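Summer Project Report: Teaching a Surgical Robot to Stitch by Steering It Myself
August 30, 2022

So my project this summer was part of Joltex, which is our lab's effort to get a surgical robot to pick up suturing from recordings of people doing it by remote control. I came in thinking I'd be writing code the whole time. Instead I spent most of August with my hands in a pair of controllers, sewing (badly!) on tissue, and I had a great time.

The basic idea is pretty simple. I sit at the console and move my hands, the instruments copy me, and the software saves the joint angles, the jaw positions and the video at every step. Later a model gets trained on all that, and we see if it can copy the move. Each recording covers one small piece of the job - pick up the needle, push it through, pull the thread, tie, cut. We kept the pieces short after our first full-length takes came out so messy that I couldn't tell where one step stopped and the next one began.

I recorded 192 takes in all and kept 131 of them. The rest went in the trash, mostly from me dropping the needle or waiting too long between moves. Waiting was a bigger deal than I expected! If I stopped to think in the middle of a take, the model learned to stop there too, and then it just sat there forever. I got into the habit of planning the whole move before touching the pedal, which helped a lot.

We tried two ways of splitting the data. The Yurchenko split (named after the folder it lived in, long story) mixed all my takes together, and the Prultcombe split held back the last 28 so the model never saw them in training. The second one gave us worse scores, but I trust them more. Needle pickup looked decent on both. Knot tying was rough, and I think that's partly me, as I tied my knots a different way almost every time until the last week.

The other thing I'd change is the lighting. Shiny metal and bright tissue are hard on the wrist video, and I didn't look at that view nearly enough while I was recording. Next time I'd check it before every batch, and I'd also pick one way to tie a knot and stick with it from the first take.
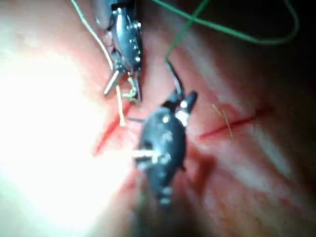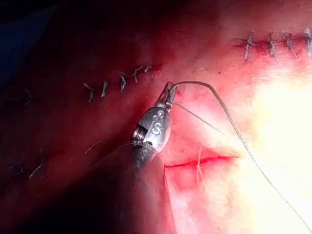
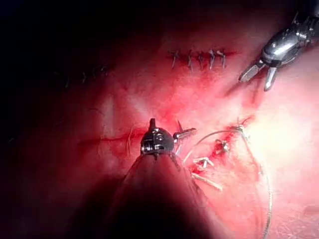 Fig. 1-3. Instruments and suture thread at the tissue, close-up views.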